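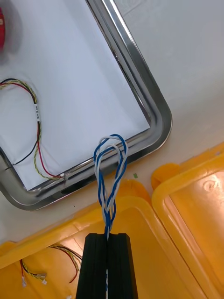

Can a robot take over shop-floor chores yet? Some of them, slowly, and with a person close by.

Herkier, of Flirnarbridge, today released results from Pidis, its trial of robot arms sorting small electrical parts between bins and a tray. Over 50 shifts the arms attempted 2686 picks. Rigid parts went well — wiring did not, and staff stepped in 57 times in the last week alone.

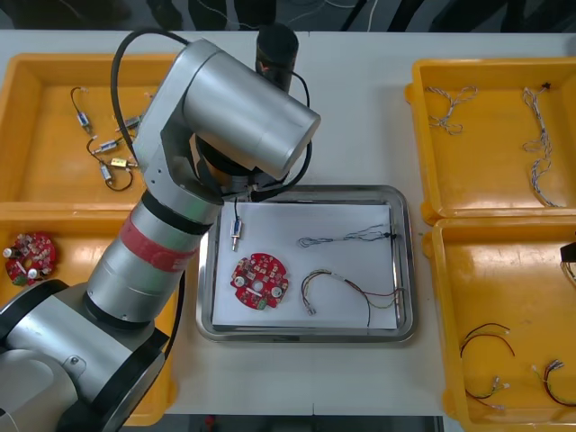
"Loose cable is still the hard part," said Milagros Quintana, who leads the trial. Work on cable handling continues until January.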